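Leave the Small Rooms Alone

Stoddale is about to vote on what to do with the old school annex, and the plan that everyone expects to pass would take out nearly all of the interior walls. The drawings show one big hall with a kitchen at the end. The word on the cover sheet is "flexible." I think the plan is a mistake, and I think the same mistake has been made in enough towns by now that we ought to know better.

I should say where I stand. I rented a room in the annex for ten years, at the back on the ground floor, and I repaired clocks and barometers in it. I gave it up when my eyes got worse. I have no money riding on the vote and I don't expect to rent there again.

The case for the hall is easy to make. A hall can hold a wedding in the evening and a blood drive in the morning. You can put up folding tables and take them down. The town gets one heating system to look after in place of a patchwork, and one set of doors to lock. Emil Camenzind, who drew up the plan, told the meeting in December that the building as it stands is "a corridor with closets on it." He is right that some of the rooms are small. Mine was about as wide as a parked van.

But a small room with a door is a different kind of thing from a share of a big one. If you work with your hands, you need to be able to stop in the middle. I would have a movement in pieces on the bench, every screw in its own dish, and I would go home for supper and come back the next day and find it all where I left it. In a hall you pack up at the end of your hour. Anything that can't be packed up in fifteen minutes doesn't get done there, and in time the people who do that sort of work quit asking.

Mechthild Kaufmann had the room across from mine. She binds books, and a book in the press can't be moved until the glue says so. When the plan came out she went looking for another place and the nearest she could find was in Groltavstead, over the garage of a man who wanted a year's rent up front. She has paid it. That's a bookbinder the town had and doesn't have now, and the walls haven't even come down yet.

People say that if there were a real demand for small rooms, somebody would build them for profit. I've heard this from people I respect. I don't think it holds. A builder would sooner rent 4000 square feet to one firm than split it among a dozen people who each pay a little, some late. The Vasseur building went that way when it was redone. It used to have a piano tuner, two seamstresses and a man who sharpened saws, and now it has an insurance office, which closes at five and puts a light on in the window.

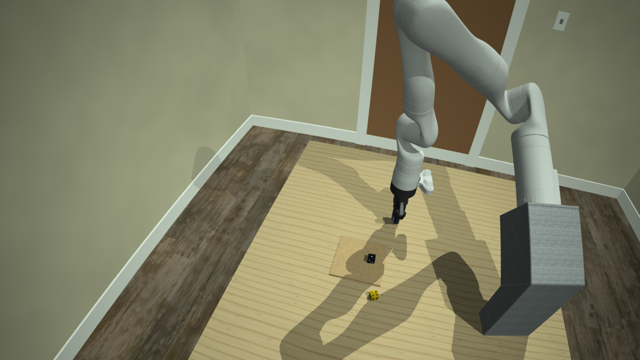 TOWN & COUNTY / OPINION

There is also the matter of noise. I've been to the big room at the Groltavstead center on a weekday morning when a toddler group had one end and a tax help desk had the other. Both were good things to have. The tax people were shouting their figures, and a woman in front of me said hers twice and then wrote them down on the back of an envelope so that the rest of us wouldn't hear them again. A folding partition was bought to fix this. It is stored behind the stage because it takes two people to move it.

Walls do a job. They let one person be loud and another be quiet under the same roof. They let you hang a shelf.

The town is being asked to pay for removing them, and it would have to pay again if it ever wanted them back. Nothing in the plan sets money aside for that. By contrast, the roof over the north side has leaked for years and could be done for far less than the hall. So could the wiring. I would do both of those first, rent the rooms at $100 a month to anyone who lives here, and see who turns up. If they sit empty after a couple of winters, I'll come to the meeting and say I was wrong, and the walls will still be there to knock out.

There are halls to be had already. The Grange has one and so does the church on Urkier Street – and both have open evenings most weeks. What we are short of is a place where a person can shut the door on a half-finished job and find it again in the morning.

The public comment period is open until the vote. Letters can be dropped at the clerk's window, and they do read them out.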